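Dusto Support
Home Products Manuals Spare parts Contact
Search manuals Enter model or keyword Go

Dusto Hakora Storage Set: Assembly and Care Guide
Section 6: Fitting and adjusting the drawers

Last revised Feb 9, 2023

Read this section before you put anything in the drawers. The cabinet body must already be assembled and standing on a level surface (see Section 4). If you have the wall-fixing kit, fit it first. A drawer that runs well in a loose cabinet will often bind once the cabinet is pulled tight to the wall.

What you need
- Phillips screwdriver, hand type
- Small spirit level
- Pencil
- Soft cloth
- The bag of screws marked D

Do not use a power driver on the runner screws. The side panels are thin at that point and the holes strip easily.

Fitting the runners

1. Check the letter stamped on each runner. L goes on the left side panel and R on the right, seen from the front.
2. Hold the runner against the inside of the panel with the wheel toward the front. Line up the first slot with the front pilot hole.
3. Put in the front screw and turn it until it just grips. Do the same at the back.
4. Lay the level along the top of the runner. Move the back end up or down until the bubble is centered, then tighten both screws.
5. Repeat on the other side. Measure from the cabinet floor to each runner, front and back. The measurements should match within 2 mm.

Note: On cabinets made before June 2021 the rear pilot hole is not drilled. Mark it with a pencil and start it with an awl.

Hanging the drawer

6. Pull both runners out to the stop.
7. Hold the drawer with the front tilted up slightly and set the back wheels behind the runner wheels.
8. Lower the front and push the drawer in slowly. You will feel a small bump as the wheels pass the stop.
9. Open and close the drawer several times while it is empty.

CAUTION: Keep fingers clear of the gap between the drawer side and the cabinet when you pass the stop. The drawer drops a short way at this point.

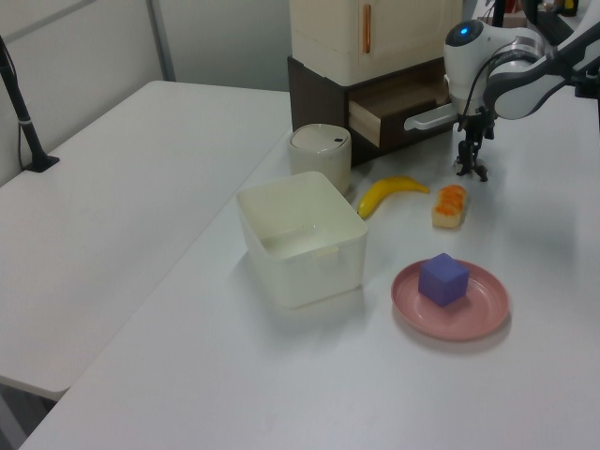

Why does the drawer roll open again after I close it?
The runners are sloping down toward the front. Take the drawer out, loosen the back screws on both sides, and lower the back of each runner by 2 mm. Tighten, refit the drawer and test it again. If it still rolls open, check that the cabinet itself is not leaning forward.

Squaring the drawer front

The front panel is held by two screws from inside the drawer. The holes in the drawer box are oversized so the front can be moved a little in any direction. Loosen both screws half a turn, shift the front until the gap looks even on both sides, and tighten while holding it in place. Fit the handle after this step. The handle bolts go through both layers and lock the position.

Handle bolts should be snug. If the handle turns or rattles after some weeks of use, take the bolt out, add the fiber washer from bag D, and refit.

Care

Wipe the runners with a dry cloth every 6 months. Do not oil them. Oil collects dust and the wheels start to skid. If a drawer squeaks, rub a plain wax candle along the wooden edges only.

Spread heavy items across the bottom of the drawer and keep them toward the back. Do not stand or lean on an open drawer.

Spare parts
Runner pair, order no. 538
Bag D, screws and washers, order no. 100
Drawer parts for the Correia and Ternitz ranges are not interchangeable with Hakora parts.

Next: Section 7, Hanging the doors
Previous: Section 5, Back panel

Reader comments (3)

Mackenzie Bouchard
Step 5 should be in bold. I skipped it and had to redo both sides. One runner was almost a finger's width lower at the back.

pdxrenter
My bag D only had one fiber washer in it. Is there supposed to be one per handle bolt? I've got two handles to do.

tall_oak
Candle wax worked on the squeak. Mine is an older cabinet with no rear pilot hole, and I didn't have an awl, so I started the hole with a nail. Go gently.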